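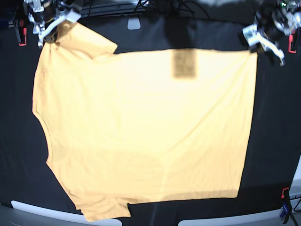 Revision of the Register of Former Pupils

Print this page | E-mail this page

The Dultcombe School Association has begun work on a new edition of the Register of Former Pupils. The last edition contained 1,372 entries and has been out of print for several years. Members who joined the Association after its publication do not appear in it at all, and many of the addresses and occupations given for older members are no longer correct.

The decision to proceed was taken at the general meeting in April, when members approved a proposal put forward by Abdelkrim Mansour, the Association's Secretary. Mr Mansour will act as editor. He will be assisted by Seung-woo Yeon, who has kept the Association's membership records for the Turkgate branch and has kindly agreed to take on those for the rest of the country as well.

The admission books held by the school suggest that up to 3,000 names may qualify for inclusion. A form is being sent to every former pupil for whom the Association holds an address. It asks for full name, any former name, years of attendance, house, present occupation and the branch, if any, to which the member belongs. Members are free to leave any part of the form blank, and an entry giving only name and years will be accepted.

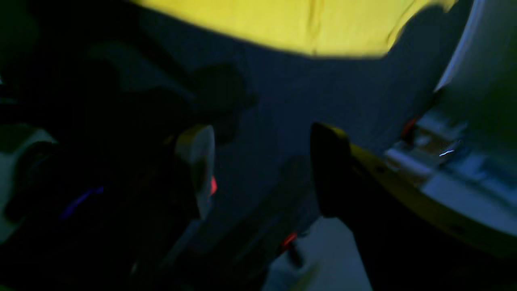
The new edition will be issued in two parts, the first covering the years before the move to the Turkgate buildings and the second the years since. Each will be bound separately so that members may order one without the other. The editor has been asked to choose cover colours that can be told apart easily on a shelf, and a bright yellow set against a dark navy blue, as shown, is the pairing he at present prefers for the second part. The first part will keep the plain grey of earlier editions.

Particular difficulty has been found with the Grellum House lists. These were kept in a separate book which cannot now be traced, and the names have had to be put together from prize lists, sports teams and old copies of the school magazine. Any former member of Grellum House who has kept a house photograph with names on the back, or a printed house list of any kind, is asked to let the editor have a copy — originals should not be sent by post.
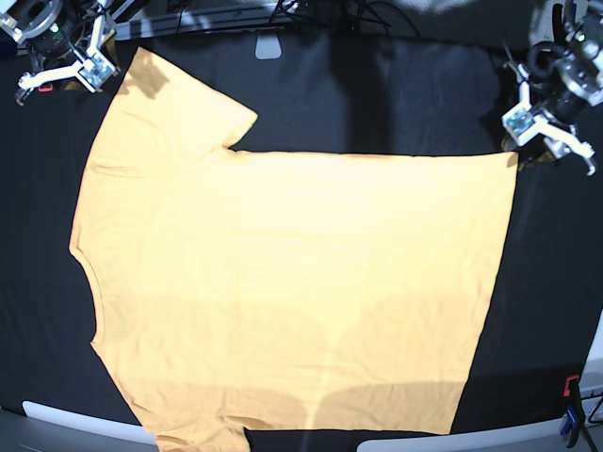 Short-sleeved T-shirt in pale yellow.

Notices of death received by the Association will be recorded in a separate section at the end of each part, giving name, years of attendance and year of death. Families who would prefer that a name be left out, or who wish to correct what has been printed in the past, should write to the Secretary.

Printing will again be carried out by Hinrichs, who produced the last edition. The price has not yet been fixed. Life members will be able to order at a reduced rate.
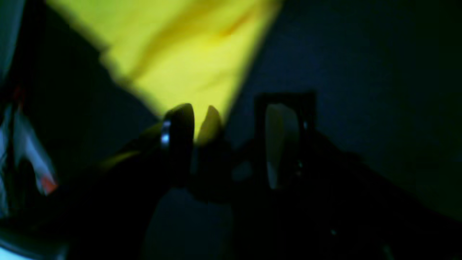 How may a member correct an entry that appeared in the last edition?

Corrections should be written on the form under "Other information", with the page number of the old entry where this is known. Members who have not received a form may apply to the Secretary for one.

Completed forms may be handed to any branch secretary or returned to the Association's office at the school. Mr Yeon will acknowledge each form on receipt.

Dultcombe School Association | Contact the Secretary | Page updated 5 Jul 2020 | Copyright Dultcombe School Association | Back to top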